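Eduden Releases Update 2 of Kurkow Desktop Firewall

CONHOLM, April – Eduden today released the second update to Kurkow, its desktop firewall for home and small office computers. The update changes how the program handles connections that are already open when a user blocks an application.

In earlier versions, a new block rule applied only to connections made after the rule was saved. A browser or mail program with an open connection could go on sending and receiving until it closed that connection itself. With Update 2, Kurkow ends open connections as soon as the rule is saved and refuses new ones from the same program.

Eduden tested the update with 689 customers before release. Their reports led to two smaller changes. The connection list now shows the full path of each program, and a block rule stays in place when the program it covers is updated.

Users who prefer the old behavior can select "Apply to new connections only" in the Rules menu. Existing rules are kept during installation. A restart is required.

The update is free for all current license holders and will be offered through the program's own update check. Offices that manage Kurkow through the Gillies console can download the package there and install it on up to 700 computers at a time. 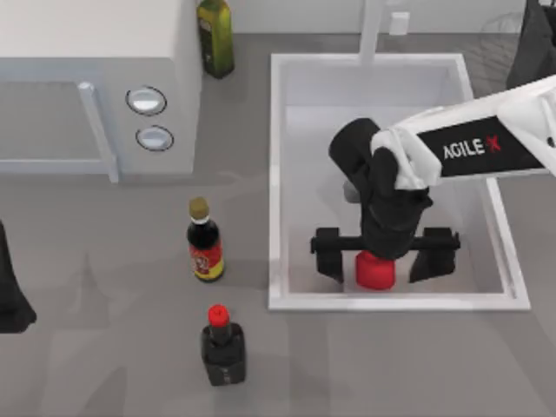 Microwave oven and green bottle on a kitchen counter. Computer rendering.

About Eduden
Eduden is based in Conholm and makes security software for homes and small offices. Its products are Kurkow and the Gillies management console.

Press contact: Eduden Press Office, Conholm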